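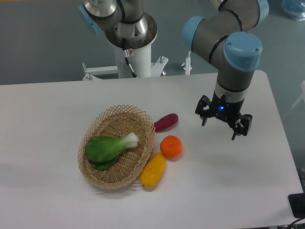
Kitchen and Produce Assistant, Nolis Community Food Store

Part-time, 5 mornings a fortnight, ongoing after a trial period

Nolis runs a members' grocery and a small lunch kitchen in Dirnow. We are looking for a kitchen and produce assistant to work across both. The store has 500 member households and the kitchen cooks on weekdays only.

What the job involves

- Checking in deliveries against the growers' dockets and telling Aurelio about anything short or damaged
- Washing, trimming and bagging greens and root vegetables
- Setting out the produce shelves before opening and topping them up through the morning
- Basic prep for the lunch cook, mostly chopping and weighing
- Keeping the coolroom log up to date
- Sorting scraps for the compost pick-up

You will be on your feet for most of the shift and will need to lift crates of up to 15 kilos. Shifts start at 6.30 am. There is no bus to the store at that hour, but there is off-street parking and a bike rack at the rear.

What we need from you

Some paid or unpaid work in a kitchen, greengrocer or market stall. A current food handling certificate, or willingness to get one in your first month (we pay the fee). You should be able to tell common Asian greens apart, as members ask a lot of questions about how to cook them. A driver's licence is useful but not required.

Pay and conditions

Casual rate under the award, with penalty rates for public holidays. Lunch is provided on shift and staff get the member discount from their first day. The trial period is 48 hours of paid work, spread over your first rosters.

How to apply

Send a résumé and a short note on why the job suits you to Marina Nikolaidis at the store office, or leave them at the counter in an envelope marked "Produce". Please include the names of two referees. Applications close at noon on 25th May. Interviews will be held at the store the following week with Marina and Aurelio Lorente.

If you applied for the April position you are welcome to apply again, and you don't need to resend your résumé unless it has changed.

Contact the office | © Nolis Community Food Store | Back to top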